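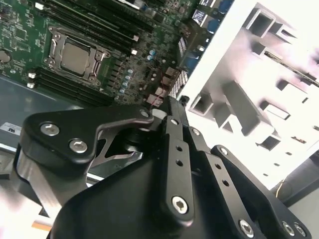
Okay, memory time! I'm picking up at step 4 of my Grasso office tower guide, so by now you should have the power cord out, the side cover off and the case lying down. Before you reach for anything, find the processor. It's the flat silver-gray square in its metal bracket, and the slots you want are the long black rails on either side of it, with little white latch tabs at the ends. I do all my upgrades in this order, and the Grasso machines (I've done 32 of them for the Cornach office now) have made me pretty stubborn about it.

4. Touch bare metal on the chassis, then keep one hand on it as much as you can. I wear a wrist strap too, but I'm a worrier.

5. Push the white tabs outward until they click. Don't yank on them – they only move a little.

6. Lift the old stick straight up, holding it by the edges, and set it on something that won't build up static. 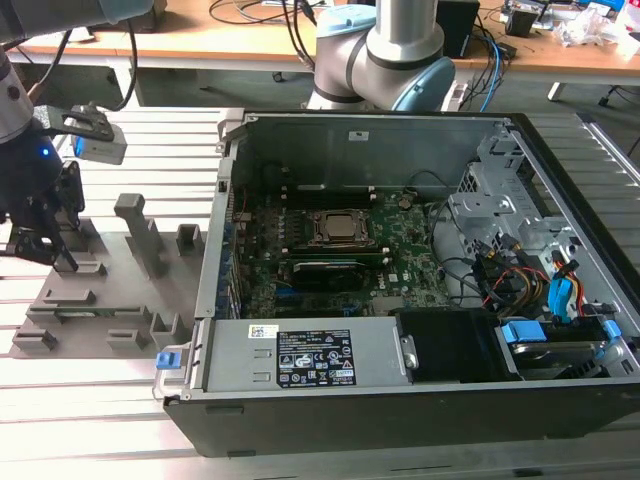 7. Look for any cable hanging over the slots and ease it to one side. Leave the drive cables plugged in if you possibly can. I unplugged mine the first time and spent a whole evening on a machine that wouldn't boot, all for one loose connector!

8. Line up the notch in the new stick with the bump in the slot. If they don't match, flip it around.

9. Press down on both ends until the tabs snap in. It takes more push than you'd like.

Note: matched pairs go in matched slots. Check the diagram for your model, since mine may not be yours.

Caution: leave the lever next to the processor alone. You don't need it for memory.
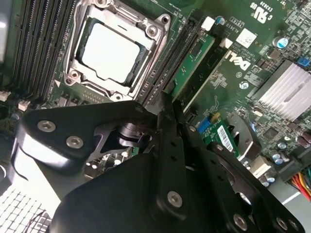

Written by Mylene Magbanua for Bikside
Updated March 21, 2026

10. Now take a slow look over the whole board before you close up. Any card in an expansion slot should sit level along its full length, and the heatsink fins should be clear of wires (dust too, if you've got a can of air handy).

11. Slide the cover back on, plug in and power up. The first start can take longer than usual, so give it a few minutes.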